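Collecting Bin-Picking Demonstrations by Hand Guiding and by Remote Control

Project report, January
Bergþóra Lund

1. Purpose

The project compared two ways of recording demonstrations for a bin-picking task. In the first, the operator holds the arm near the wrist and moves it through the pick (hand guiding). In the second, the operator stands at a desk and drives the arm with a handheld controller (remote control). Both methods write to the same log format, so the training code does not need to know which one was used. The question was which method gives usable demonstrations at a lower cost in operator time.

2. Task

One demonstration consists of a single pick. The arm starts from a fixed pose over the bin, moves to one item, closes on it, lifts it clear of the walls and returns to the start pose. The operator chooses the item. Items are small household and workshop objects of mixed shape, left in whatever arrangement the previous pick produced. The bin is reshuffled by hand after every 30 demonstrations.

The bin stays at the same place relative to the robot base. An early set was discarded after the bin shifted during hand guiding and the recorded poses no longer agreed with the calibration.
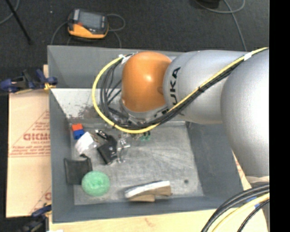

Why is the bin clamped for remote control as well, when the operator is not touching the arm?
Contact with a wall can push the bin just as hard under remote control, and the operator at the desk is less likely to feel or notice a small shift.

3. Recording

Joint positions, wrist force and the gripper command are logged at 60 Hz by Kuveo, the lab's recording tool. Remote control uses the Clotari driver, which turns controller motion into small changes in tool position. Motion is only passed on while the trigger is held. Releasing the trigger stops the arm and lets the operator reposition the hand.

In hand guiding, the force reading includes the operator's push and cannot be used as a contact signal. It was kept in the log but masked during training. The operator's arm also blocks part of the camera view. For this reason each hand-guided path was replayed without the operator, and the replay was the version stored.

4. Results

After filtering, 103 demonstrations were kept. A demonstration was dropped if the item slipped, if the arm hit a joint limit, or if the replay failed to pick the item.

Hand-guided picks were faster to perform, but the replay step used up most of the gain. Most replay failures involved light items, which moved when a neighbor was touched on the first pass. Remote picks had more pauses, mainly just above the item, where depth was hard to judge. Pauses longer than 2 seconds were trimmed before training.

Cable slack limited both methods. Large wrist rotations pulled the bundle tight, and operators learned to approach from the side that kept it loose. The learned policy will probably copy this preference, and it should be checked if the cables are rerouted.

5. Next steps

The Awwad lab has offered a second controller with force feedback, to be tested on picks close to the walls. The filtering script (Jakow) still needs a check for calibration drift between sessions.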